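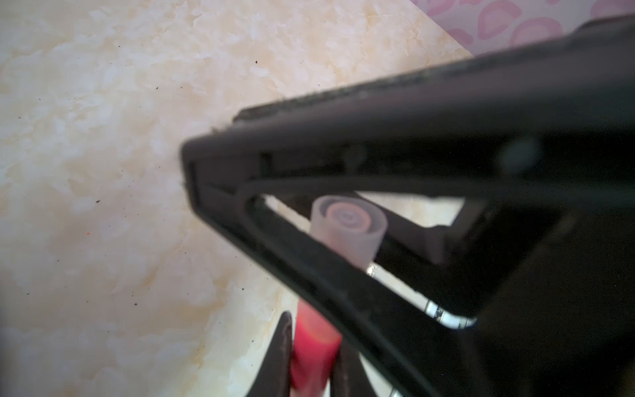 Asanka Chowdhury asked us at a public meeting in Numham whether an architect could ever be trusted to leave a good building alone. We have been answering that question in one form or another since the practice opened, and most of our work comes down to it.

About Debnath

Debnath is an architecture practice of 16 people working mainly on public buildings that are already standing. We repair them, extend them and sometimes argue against extending them. Our clients are town councils, library boards, two universities and a small number of private owners. We do not design single-family houses, and we pass those inquiries on to other offices in the area.

The practice was started by Embla Nygård and Mahfuz Wijesinghe, who met while working on a courthouse renovation that was stopped halfway through for lack of money. The east wing got its new roof and the west wing did not. Both of them still have strong opinions about it. Adalberto Holanda joined as a partner in the fourth year and runs the structural side of the office.

How we work

Every job begins with a survey of the existing building. We measure it ourselves, read whatever drawings have survived, and talk to the people who clean it and unlock it in the morning. Old drawings are often wrong, especially where the budget changed during construction. At the Numham Exchange the drawings showed a basement stair that had never been built.

After the survey we write a short report in ordinary language. It says what is sound, what is failing, and what the building can reasonably be asked to do. The client owns the report and can take it to another architect. A few have done so.

Design follows only when the report has been agreed. We make large models, mostly in card and basswood, and we leave them out where the public can see them. Comments go into a book and are published with our replies, including the rude ones.

Selected projects

Numham Exchange. Conversion of a 1920s telephone exchange into a branch library and meeting rooms. The main switch hall was kept as one room, with the book stacks set low enough that the windows can be seen from the entrance. The project was cut back after a change on the council, and the rear courtyard was left out. We have kept the courtyard drawings, and the drainage was laid so that it can still be built.

Dradetti Hall. Repairs to a concrete concert hall with 40 precast roof panels, of which 7 were replaced. The rest were patched in place. Matching the color took longer than the structural work - the original sand came from a pit that has closed.

Vendex Building. A study for the reuse of a six-story office block next to the bus station. The owner had planned to demolish it. Our report recommended keeping the frame and replacing the cladding, and that work is now out for bids.

The office

We rent the upper floor of a former seed warehouse on the north side of Numham. There is a drafting room, a model shop and a library of trade catalogs going back to the 1950s, which students and other practices are welcome to use by appointment. Arif Cassim looks after the library and answers the phone on most mornings.

We take on four student interns a year. The positions are paid. Applications open in November and should include one measured drawing of a real building, made on site. Portfolios can be sent in print or as a single file.

Lectures and writing

Embla Nygård teaches a course on building surveys. Mahfuz Wijesinghe writes on the planning history of the region, with a particular interest in civic centers that were left unfinished. Printed copies of our building reports can be bought from the office at cost, with the client's permission.

Page last updated 9 July 2024.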